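Holledow Over-Sink Dish Rack
Item no. 436

The Holledow is a drying rack that sits across one side of a kitchen sink. Water drains into the basin, so no tray or mat is needed. It is sold by Levham for large single-bowl sinks with a flat rim or inner ledge.

Load limit: 20 lb
Warranty: 2 years
Price: $64

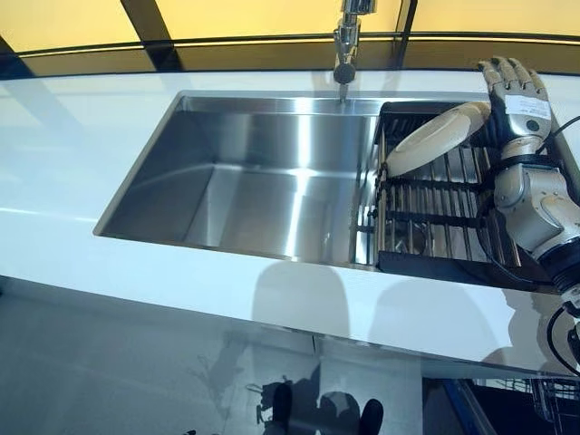 Measure the opening from front to back before you order. The rack can't be trimmed. If your sink has rounded corners, place it at least an inch in from the side wall. Heavy pots should go in last, near the supported ends.

Wash the rack by hand with dish soap and a soft cloth. Do not use steel wool or bleach. Lift it out once a week and wipe the places where it rests, especially if you have hard water. 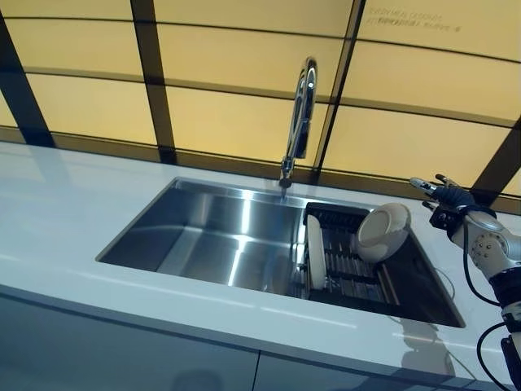 Rack on the right half of a stainless steel sink, with a gooseneck faucet.

Replacement edging is available by mail. Write to Yeison Agudelo in the parts department and give the item number. Orders placed in November ship the following month.

Also from Levham: Tatau cutlery cup, Jurić sink strainer.

Page updated 07/10/2006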